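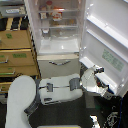 How often does the wrist need re-zeroing on a cell that does nothing but open and close a fridge door?

Every 2000 door cycles, and again after any protective stop with the gripper in contact with the door. Checking less often lets the error build up at the fingertip first.

trunby_cell2
Posted Apr 12, 2025

Thanks. Ours went out well before that. The finger started landing 5 mm low on the door bin and slipping off when the arm pulled. Re-zeroed the wrist, fine for 13 cycles, then low again. Controller is a Samero, gripper jaws are Lacroix.

halfturn
If it drifts within 13 cycles it isn't the zero. Check the base bolts. Ours want 54 Nm and two had backed off.

pumport_bench
Disagree. A loose base shows up as scatter, high and low. Always low by the same amount sounds like a wrong payload value. Did you change the jaws and leave the old mass in?

halfturn
Scatter if it rocks freely. One that settles under load will sit low every time.

trunby_cell2
Jaws were swapped last June. Payload was never updated, as far as I can see from the log. Bolts not checked yet.

pumport_bench
Enter the new mass and centre of gravity, then re-zero. In that order.

kelvin_clip
Has anyone looked at the fridge? Hooking the bin puts the load on a plastic part – ours crept down on its lugs and we spent a day blaming the arm. I'd pull on the edge of the door instead.

halfturn
Edge is worse on ours, the seal grabs and the finger skates.

trunby_cell2
Will do payload, then bolts, then put a rule against the bin. One change at a time.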